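The rebate that pays itself back

When the council at Rolitholm wrote to householders in January to announce a "fairness rebate" on the local property levy, the letter ran to four pages and used the word simple 13 times. I have read it more often than is good for me. I still couldn't say with confidence who is better off.

The offer sounds decent enough. Owners who live in their own home get 400 knocked off the yearly bill, provided they register by the deadline. Second homes get nothing. Shops and workshops fall under a separate table, printed on the back, which refers to a schedule that wasn't enclosed.

Lucian Tudose has lived on the Brasar side of town since he married, and he keeps his tax papers in a biscuit tin. His bill last year came to 2,601. This year, before the rebate, it is a good deal more, and after the rebate it is still slightly more. "They gave me a discount on the rise," he says. "I'm meant to write and thank them, I suppose."

What moved was the valuation. The old figures dated from a survey that everyone agreed was out of date, and the council bought in new ones from a consultancy called Flitberg. Values went up on nearly every street. The rate itself was left alone, so the council can say, and does say in bold type, that it hasn't raised the rate. Quite true. If you leave the rate where it is and put up the number it is multiplied by, people pay more, and no leaflet gets round that.

Veronica Stanciu prepares returns for small firms from an office above the chemist's in Lazăr, and she is less cross about it than I am. She thinks the old values were unfair to people in newer flats, who had been carrying the big houses for years. Fine. I'd accept that if the council had published how the new values were reached. It has published a summary. I asked for the rest and was sent the summary again, with a covering note.

Then there is the appeal. You have 6 weeks from the date on the notice, which is not the date it drops through the door – two of Stanciu's clients lost nine days that way. You must pay in full while you wait. If you win, the difference is credited against next year's bill, without interest. If you sell the house in the meantime, the guidance says the credit "will be considered".

Registration for the rebate closes on 13 April 2024, and anyone who misses it pays the full amount for the year. The council expects most owners to apply in time. It also budgeted, on page 31 of its own accounts, for a fair number who won't, and has already spent the money on the bypass. 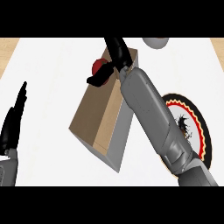

Tudose has sent his form in by recorded post and kept the receipt, which went into the tin. Stanciu tells her clients to do the same, and to check whether their floor area includes the cellar. On the old notices it didn't. On the new ones I've seen, it sometimes does – and the letter has nothing to say about cellars at all.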